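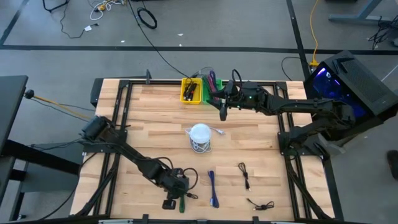 Figure 1. Wooden tabletop with two robot arms and two storage baskets near the back rail.

3. Load shift of pallets during travel and stopping

3.1 Background of the measurements

A pallet which leaves the packing area in good order can arrive at the dock in a different form. The upper layers have moved forward, the wrapping film has opened at one corner, and the truck operator must stop and wait until somebody corrects the load by hand. In the earlier section we described the costs of this problem for a small warehouse. In the present section we study the movement of the load itself, and we ask which part of the trip is responsible for the largest shift.

The literature on this question gives much attention to road transport. This is easy to understand, as a trailer brakes from a high speed and the damage is expensive. The short trip inside the building has received less interest. The speeds are low and the distance is often not longer than a few aisles. However, the same pallet may make this trip several times, from packing to buffer, from buffer to rack, and from rack to dock, and each trip adds a small movement to the one before. We call this the accumulated shift, and we keep this term through the whole paper.

The measurements were made in two buildings. The first is the distribution warehouse at Nanbridge, where the floor is sealed concrete with narrow expansion joints. The second is the packing hall at Kaewmanee, which is older and has a steel plate over a drain channel between the packing area and the dock. Every trip to the dock in the second building must cross this plate. It was not possible to find two buildings which are different only in the floor, and the reader should keep this in mind when comparing the results.

3.2 Truck and load

The same model of truck was used in both buildings, a Takora counterbalanced electric truck with a rated capacity of 2,000 kg and solid tires. The mast was tilted fully back during travel and the forks were carried 200 mm above the floor. The operators were told to drive as they do in normal work. We did not give them a speed, but the trucks in both buildings have a limiter and it was left in its usual setting.

The loads were cartons of folded textile on wooden pallets. Cartons of this kind were selected for two reasons. They are common in both buildings, and they are soft enough that the load changes shape before it slides. A load of hard boxes behaves in a more simple way: it stays in place up to a certain force and then it moves. With a soft load the operator often sees nothing from the seat, and the shift is discovered only when the pallet does not fit into the rack.

Three ways of securing the load were compared. In the first, the cartons were stacked in columns and wrapped with Briltell stretch film, with the film carried down over the edge of the pallet. In the second, the film was the same but it ended at the bottom of the lowest carton and did not touch the pallet. In the third, the cartons were stacked in an interlocked pattern and wrapped as in the first way. We wanted also to include loads with a strap over the top, but the cartons were pressed in at the edges and the shipping department did not agree to send them to customers.

The film was applied by the turntable machine of each building. The two machines are not of the same age. Before the first trip the tension was adjusted until both of them gave the same force on the test carton, and this adjustment was repeated whenever a roll of film was replaced. In spite of this, the wrapping at Kaewmanee looked less even at the upper corners, and we believe that the roller brake of this machine is worn.

3.3 Procedure

A trip begins when the forks have entered the pallet and ends when the pallet stands on the floor at the dock. The position of each layer was measured before and after the trip with a square placed against the stringer of the pallet. The difference was written down as the shift of the layer. A positive value is a movement toward the tips of the forks. Movement to the side was also noted, but it was small in nearly all trips and is discussed only in connection with the steel plate.

In total 367 trips were recorded. Of these, 200 were made at Nanbridge and the others at Kaewmanee. The number is not equal because the dock at Kaewmanee was closed for a repair during one part of September, and we preferred to keep the smaller number than to continue in another season, when the temperature in the hall would be different and the film would have another stiffness.
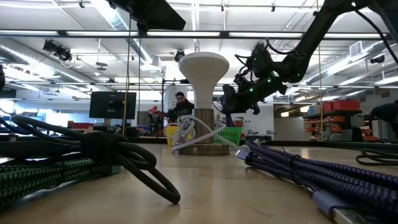 An acceleration sensor was fixed to the carriage of the truck, behind the load backrest, where it could not be hit by a pallet. From its signal we took the strongest deceleration in the direction of travel and the strongest vertical shock. The sensor was started by the operator with a push button. In a few trips the button was forgotten and only the measurement with the square is available. These trips were kept in the comparison of the wrapping methods and were left out of the comparison with the acceleration.

One more difficulty must be reported. When the operator sets down the pallet, the forks are lowered and then the mast is brought to vertical. Some operators do these two movements in the opposite order, or together. The top layer then receives a push at the end of the trip which has no relation to the driving. At the start of the work we did not pay attention to this detail. Later the operators were asked to bring the mast to vertical first and then to lower, and the trips made before this instruction are marked in the data.

3.4 Results

The shift was largest in the top layer for all three ways of securing the load. This was expected. What we did not expect is how little the result depends on the strongest single deceleration. Trips with one hard stop and otherwise smooth driving gave a moderate shift. Trips with many light corrections of speed, for example when the truck followed a pedestrian with a hand cart, often gave a larger one. The soft cartons seem to return only partly between one correction and the next, and the load walks forward in small steps.

The film which covered the edge of the pallet gave clearly less shift than the film which ended above it. The difference was seen in both buildings. When the film does not hold the pallet, the layers stay together as one block but the block slides on the deck boards. To the operator such a load appears to be in perfect order, and this makes it more dangerous when it is lifted to an upper rack level, as the center of gravity is no longer where the operator believes it to be.

The interlocked pattern gave a mixed result. The lower layers moved less than in the column stack. The top layer moved the same or slightly more. We think that the cartons in the interlocked pattern do not stand corner on corner, so the walls carry less weight and the layer becomes softer under the vertical shock. This explanation agrees with the results at Kaewmanee, where the disadvantage of the pattern was stronger, but it was not tested separately.

The steel plate over the drain channel produced the strongest vertical shock in almost every trip at Kaewmanee. The shock depended on the angle of crossing. When the truck crossed straight, both front wheels met the plate at the same moment and the load moved only forward. When it crossed at an angle — which is the shorter way to the second dock door — the wheels met the plate one after the other, and the top layer moved also to the side. It is the only case in our data where the side movement was large enough to bring a carton over the edge of the pallet.

3.5 Discussion

From these results it is difficult to support the usual advice given to operators, which is mostly to avoid hard braking. Hard braking should of course be avoided, and a stop with a tall load can have much worse results than the ones we measured. But in daily work the accumulated shift comes mainly from the many small changes of speed, and these are decided by the traffic in the aisle more than by the person in the seat. A separate path for hand carts would probably do more than another training session. Neither building has the width for such a path at present. At Nanbridge it was proposed to move the hand cart traffic to the aisle behind the battery room, and this will be tried.

The length of the film below the lowest carton is easy to change. It costs one more turn of the turntable and a lower starting point of the film carriage. The packing staff had a practical objection: if the film hangs too low, the forks push it into the opening of the pallet and tear it. We observed this several times. The film should therefore cover the upper deck boards and end above the fork openings, and the lower stop of the carriage should be set with the pallet type that is really in use.

Our results are limited to soft cartons and to one model of truck. The solid tires pass the shock of the floor to the carriage with little damping, and a truck with pneumatic tires may give a smaller difference between the two buildings. We also did not measure the moisture of the cartons. The question of repeated trips with the same pallet is treated in Section 4, where the shift is followed from the packing area through the buffer and the rack until the loading of the trailer.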